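July, late, garage

Jeanie Gunn has my good soldering iron again, so tonight was a software night, meaning I sat on an upturned paint bucket in a garage that smells of flux and argued with a laptop.

Where things stand. The rover has a name now, Jultemau, which Jeanie got by dropping a hand on the keyboard and refusing to backspace. The chassis is finished if you don't look underneath. Both drive motors turn the same way when asked, after a week in which they did not. The motor board is still the Zokenum one with the bent pin, and I have stopped apologizing to it. What it can't do yet is cross the end of my driveway without help, and I've spent 364 dollars on getting it that far. A child's wagon would do the same job for less and come with a handle.

So before it goes near the real sidewalk it has to learn to behave in the pretend one. I loaded the city map, the one with the big stone plaza, and put the virtual Jultemau down at the lamp posts with one pedestrian for company.

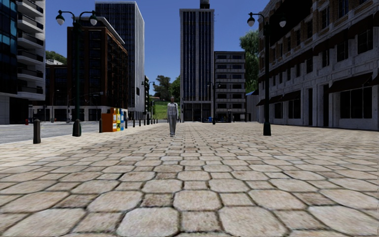 The plan was modest. Drive across the stones, give the person plenty of room, stop at the curb, be pleased with ourselves. First run, it picked a route straight at the pedestrian's shins. Second run, it gave the pedestrian so much room that it went and sulked against a bollard with its wheels turning. I let it. I went in and made toast.

The trouble was the safety margin. I had typed 800 in the box, thinking millimeters, and then at some point in the spring I had evidently written a different bit of code that thought in centimeters. Eight meters of personal space. I've met people like that. Changed it to 300 in one place and fixed the units in the other, and after that it went around the pedestrian in a decent curve, a little wide on the left, the way my uncle drives.

Jeanie came by for the clamps (my clamps) and watched a few runs standing up, eating my toast. Her opinion is that the paving pattern is confusing the floor detector, all those dark joints reading as tiny ledges. My opinion was that the floor detector is fine. I turned down the edge sensitivity while she was looking for the clamps and it stopped twitching. I have not told her and I don't plan to write it down anywhere except in this diary.

Then the crossing, which I'd been putting off. Moved the start point to the corner by the zebra stripes, took the pedestrian out so there was one less thing to hit, and tried to get it to do the only thing I really need, namely wait. Nine runs. On the first few it never noticed the light at all. Then it noticed it and stopped, and then it went on being stopped, through the green and into the next red, like someone reading a text. I had the state machine going from WAIT to WAIT. Very safe. I fixed the arrow and it rolled over the stripes and up against the far curb, which it can't climb, and that's a wheel problem and so belongs to a different night.

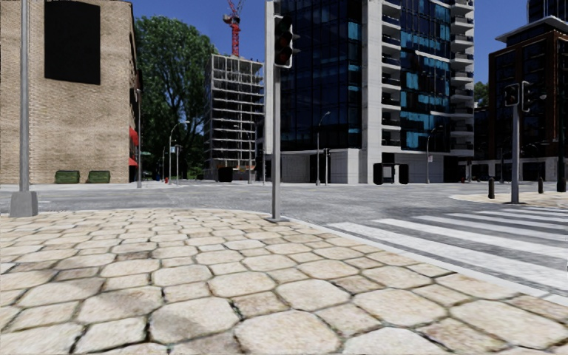
Red light at the crossing, the part of the evening with all the waiting in it.

I should swap the casters before anything else. MacKinnon has the fat rubber ones and will trade for the stepper motors I bought by mistake, assuming I can find the box. It was under the bench. There is a lot under the bench.

Also for tomorrow: charge the pack, get the iron back, label the two config files something other than "new" and "new2". Jeanie wants to take the real one to the Trodton workshop open night and let it loose between the tables. I said we'd see. She's already told them yes.

Past midnight now. The laptop fan has quit complaining and I can hear the neighbor's sprinkler. Left the last run's log saving and pulled the garage door down on my own shoelace.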